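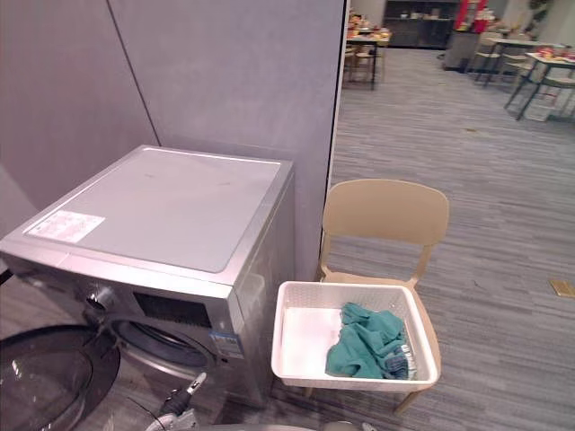

Figure 2. Laundry station, with the basket on the chair beside the washing machine.

4.2 Preparing the laundry station for visitors

This section is for the operator who runs the laundry demonstration on the open day. Read it together with section 3 (Start-up and emergency stop). The Dirnar software must already be running on the robot.

1. Put the washing machine in the corner of the two partition panels. The front must face the open floor.

2. Place the chair at the right side of the machine, with its back to the partition. Put the white basket on the seat.

3. Put the cloths in the basket. A crumpled cloth is fine, and one with a strong colour is easier for the visitors to follow. Do not fill the basket higher than its rim.

4. Close the washer door by hand. Check that the program knob is in the off position.

5. Drive the robot to the front of the machine in manual mode and choose program 242 on the tablet. Wait for the message "Station found".

Note: If the message does not come in 100 seconds, move the chair closer to the machine and choose the program again. Do not move the robot by pushing.

6. Ask the visitors to stand on the carpet, behind the tape line. Then press Start.

7. When the cycle is finished, press Park before you answer questions. Visitors usually come closer at this moment.

CAUTION: The arm can move sideways over the chair without a sound signal. Keep hands out of the basket until the tablet shows "Parked".

CAUTION: The water supply stays closed during the whole demonstration. Do not put detergent in the drawer.

Note: Food and drinks stay on the tables at the back of the room. Please vacuum the carpet between two groups, as crumbs get into the wheels.

If the gripper drops a cloth on the floor, press Pause, pick up the cloth and return it to the basket. Error 3186 means that the gripper did not close completely. Write it in the Presside log with the time and tell Biljana Vukadinović or Blagoje Petkov before the next group comes in.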